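Femi Onuoha answers the first question before I've asked it. "No," he says. "It can't do your dishes. Is that what you came for?"

More or less. Onuoha runs the manipulation group at Oyelaran, a small company that has spent the past few years trying to teach machines to tidy up after people. Before that he was at Skurninach, where he taught machines to pack boxes of bathroom fittings, a job he describes as "heaven, because every box was the same box."

Homes don't have the same box. Homes have whatever fell out of the shopping bag. I ask what the hardest household object is, expecting him to say glassware, or the cat.

"Cutlery," he says. "People think eggs. Eggs are fine, an egg wants to be picked up. A spoon is thin, it's shiny, the cameras hate it, and when you grab it by the handle it swings round like it's late for something."

His colleague Musa Nwosu, who has been eating lunch through most of this, puts down his own fork to object. Nwosu came over from the shop-floor side and thinks the kitchen people are dramatic.

"Put the spoon in the same place every time and I'll give you a machine that picks it up until the building falls down," he says.

"Nobody's mother puts the spoon in the same place," says Onuoha.

They have clearly had this argument before. It comes with numbers. In March the team gave their current model, Rellau, a long run of table-clearing jobs: 469 attempts, of which it finished 114 without help. Onuoha considers this promising. Nwosu considers it a reason to own paper plates.

"He leaves out the time," Nwosu says. "Ask him the time."

I ask him the time. A good run, one place setting from table to sink, takes 22 minutes.

"It's thorough," says Onuoha.

What about the shop floor, where the robots are supposed to have won already? Nwosu goes a bit quiet. He spent two years at Tukel getting arms to restock shelves overnight, and they were good at it as long as the shelves were full of boxes. Then the store brought in a range of soft pouches. "Some 400 pouches of soup," he says. "I still see them." The night staff were asked back, and came, at a better rate.

So both of them now work on the part they agree is missing, the hands. A person picking up a spoon makes a dozen small corrections without noticing. To get at those, the company has people do chores with grippers in their hands in place of fingers, and the machine learns from the recordings. I tried it for an afternoon. I have used cutlery since childhood and I was terrible.

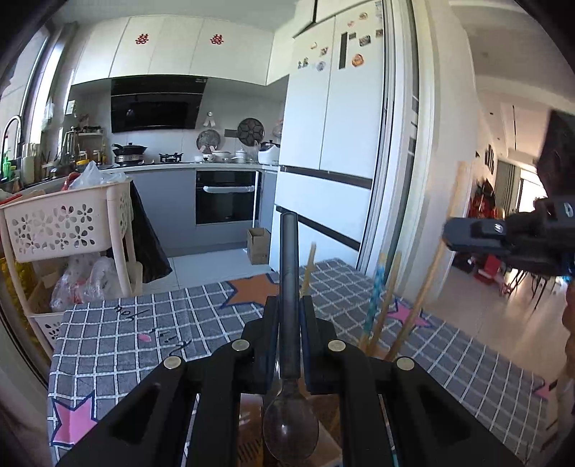 **Filed under: Kitchen & Table**

"Look at that grip," says Onuoha, with real affection. "Two jaws, one spoon, handle up. You do that every morning half asleep."

Nwosu is more interested in the sticks standing next to it. Chopsticks, he says, will keep them employed until retirement.

I ask when I can buy one that does the whole job. Onuoha says ten years. Nwosu says to define "whole." Onuoha says eight, then, if it's allowed to leave the pans.

"Everybody leaves the pans," says Nwosu, and takes his plate to the sink, where he puts it down on top of the others.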